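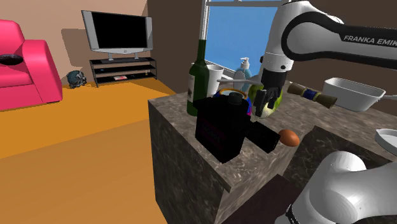

Frequently asked questions about renting the kitchen at Hurkenent Hall

Who can hire the kitchen?
Pretty much anyone, and we do mean that! We've had jam makers, christening lunches, a curry night that ran well past bedtime, and a very cheerful group of neighbours who just wanted to bottle tomatoes together. If you're not sure whether your idea suits us, ring and ask, we love a chat.

How far ahead should I book?
Three weeks is comfortable for most of the year. April fills up early (Easter, weddings, the harvest supper), so get in touch as soon as you've settled on a date.

What does it cost?
A half day is $85 and a full day is $150, with a refundable bond of $100 on top. Community groups in Dolan pay half the hire fee, and please do mention it when you book so Savita can put you down at the right rate.

Can I bring my own food and drink?
Yes, bring whatever you like. If you plan to sell alcohol you'll need your own licence, and we'd like a copy before the day.

Do I need to look after the stone benchtop in any special way?
Just everyday care, really. Use a chopping board, put a trivet under anything straight off the stove, and wipe up lemon juice, vinegar or wine before it has time to sit. Warm water with a drop of dish soap is plenty. No bleach or scourers, please.

Is there somewhere to leave things overnight?
You're welcome to use the coolroom the night before, as long as everything has a name and date on it. Unlabelled tubs do get thrown out, I'm afraid, even the ones that smell wonderful.

What happens if I have to cancel?
Life gets in the way and we understand. Give us seven days' notice and you'll have everything back. Inside a week we keep half the hire fee, though your bond is always returned.

Where do I pick up the key?
From Declan Birkett at the office, any time after nine on the morning of your booking. He'll show you the fuse box and the temperamental back door while he's at it.

Contact us: Savita Chaudhary, bookings | © 2018 Hurkenent Hall | Back to top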